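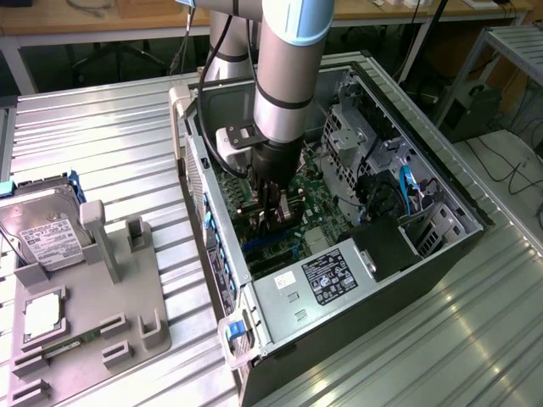 Speaker notes, 4/24/21. Talk slot is 20 minutes, leave 6 for questions.

Opening. Say who we are: student project, spring term, arm group. Hsiu-ying Chow did the fixtures, Pin-yu Ho did the motion code, I did the write-up and most of the complaining. Project name is Tufa. Don't explain the name.

The pitch we were given in January: a robot that takes old desktop PCs apart for reuse. Drive, memory, processor, each into its own holder. Read the pitch out loud, slowly. Then ask the room how many have opened a PC where the screws were all the same size.

What we can claim. 47 logged attempts at pulling a memory module. 40 ended with the module in the tray. Put the number up and leave it up. Then say what it hides: same tower every time, same starting position, lid already off, cables tucked back by hand before each attempt. I would not call that recycling. Pin-yu disagrees and may say so from the floor, let him or her have a minute if there's time.

Drives. Better than memory, worse than we told the department. The cable is the problem. A person pushes a cable aside without thinking about it and our planner has no idea the cable exists.

Processor. Be careful here. We have a few good runs and no proper log. Say "a few good runs" and move on. If pressed, the answer is that we don't have a rate.

Speed. Someone will ask. Hsiu-ying with a screwdriver beats it easily. The usual reply is that the robot can work all night. Ours has never been left alone overnight and I wouldn't sign the form.

The Gridus simulator. Grasps that looked fine there slipped on the bench. Keep this short, the Datby team is presenting after us and they like it.

What I'd ask next year's group to do: a second model of tower before anything else. Log the failures with the same care as the successes. Stop tucking the cables.

Questions. Fixture drawings are on the course drive, ask Hsiu-ying for access.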